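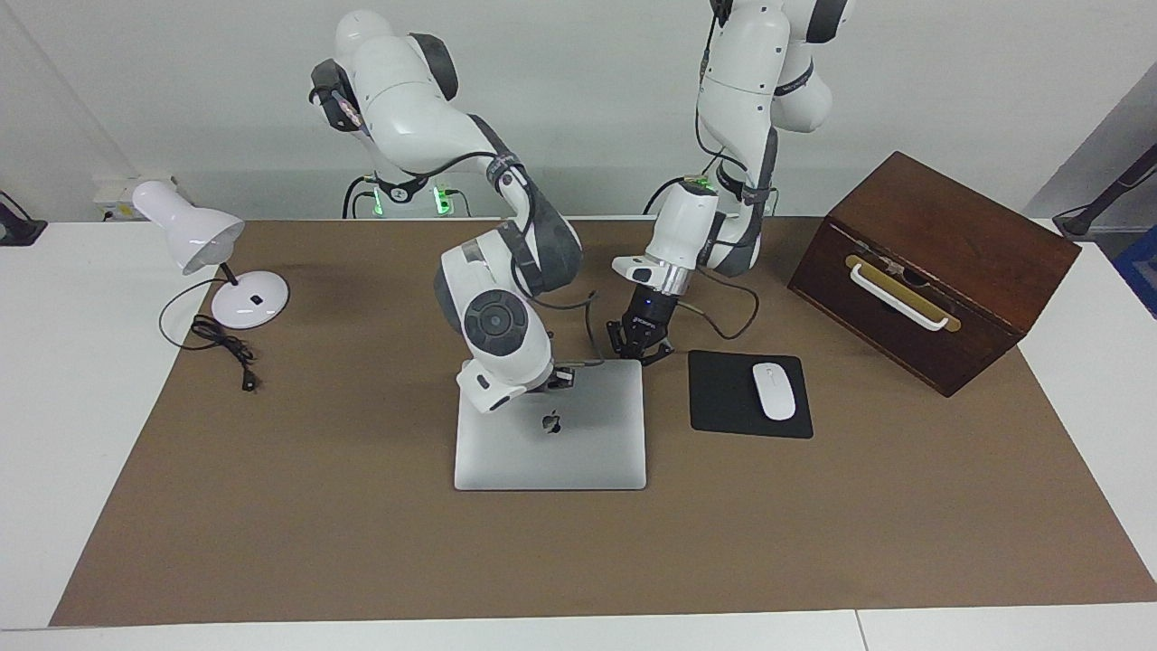

How high should a table be for typing on a laptop?

The keys should sit at elbow height or slightly lower when you are seated with your shoulders relaxed and both feet flat on the floor. If the table can't be moved, change the chair first and then support the feet.

OFFC 229 - Working at a Desk
Unit 8: Laptops, Mice and Seated Posture
Instructor: Jacinto Ocampo
Lockwood Hall, Room 249

Before class, read the chapter on seated work in the Cotano packet. Bring a tape measure if you have one. There are a few in the supply drawer, but we will be working in pairs and they go fast.

8.1 The basic problem with laptops

A laptop joins the screen to the keyboard. When the keys are at a good height for the hands, the screen is too low for the eyes. Raise the machine until the screen is right and the hands end up too high. You have to choose which part of the body pays for it, or you have to separate the two parts by adding an outside keyboard or an outside monitor.

For short tasks, such as answering a few messages, most people can put up with a low screen. The trouble comes with long sessions. The head tips forward, the upper back rounds to follow it, and the muscles at the back of the neck stay tight the whole time. Most students who report sore necks in this course turn out to be working on a laptop alone for most of the day.

8.2 Measuring a seated worker

Work in pairs. One person sits, the other measures. Write down each of these on the Gradon worksheet:

Floor to underside of thigh
Floor to bent elbow, upper arm hanging straight down
Floor to eye level, looking straight ahead
Floor to top of table
Eye to screen

The tables in our room are 76 cm high. Compare that with your elbow figure. If your elbow is lower than the tabletop, your shoulders will lift when you type. Shorter students will find this almost every time. Raise the chair until the elbow clears the table, then check whether the heels have come off the floor. If they have, use a footrest. A firm box or a thick binder is good enough for the exercise.

Measure with shoes on. Take the elbow measurement twice, since people tend to sit up straighter when they know they are being measured. Use the second figure.

8.3 Mouse position

Keep the mouse at the same height as the keyboard and close to it. Reaching forward or out to the side turns the whole arm away from the body, and the shoulder holds that weight for as long as the hand is on the mouse. A full-size keyboard with a number pad makes this worse for right-handed users. A laptop keyboard is narrower, so the mouse can come in closer.

Some people switch hands. Moving the mouse to the left takes a week or two to get used to, and it is worth trying if the right wrist or shoulder is bothering you. Check that the mouse has a shape that works in either hand. Many are molded for the right hand only.

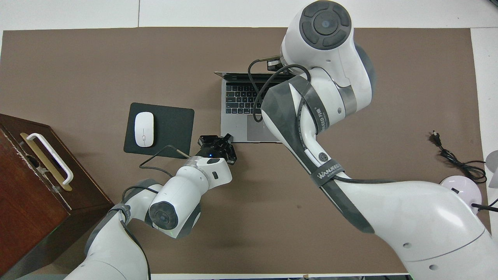
Fig. 2. Open laptop with a white mouse on a square black pad to the left.

A pad is useful on glossy surfaces and on rough ones. It also marks out a space for the mouse, so papers and cups don't creep into it. Padded wrist rests are meant for pauses. If you lean on one while moving the mouse, all the movement comes from the wrist, and the pressure is on the soft part just below the palm.

8.4 Screen distance and glare

Start at arm's length and adjust from there. If you have to lean in to read, make the text larger before you move the screen. Set the screen at a right angle to the window where you can. A window behind the screen is too bright to look toward, and a window behind your chair shows up as a reflection.

Progressive lenses need a separate note. The reading part of the lens is at the bottom, so the wearer lifts the chin to read a high screen. Lower the screen for these users, even if that goes against the usual advice.

8.5 Breaks

The best chair in the building won't make up for sitting still all afternoon. Stand up between tasks. Look at something across the room. Take phone calls on your feet if the cord or the headset allows it.

We will look at break reminder programs in the next unit, along with the Gamow case (the billing office that replaced all of its chairs and none of its tables). Read the first half of the case ahead of time - the floor plan on the second page matters more than the cost table.

To hand in

1. The completed worksheet for your partner, with both elbow figures shown.
2. A half-page note on the place where you usually study at home. Give the table height, the chair, where the light comes from, and one change you could make without spending money.
3. Your partner's initials on both.

Worksheets go in the tray by the door of Room 249 before the start of the next class. If you missed the pair work, measure someone at home and write their relation to you at the top of the sheet.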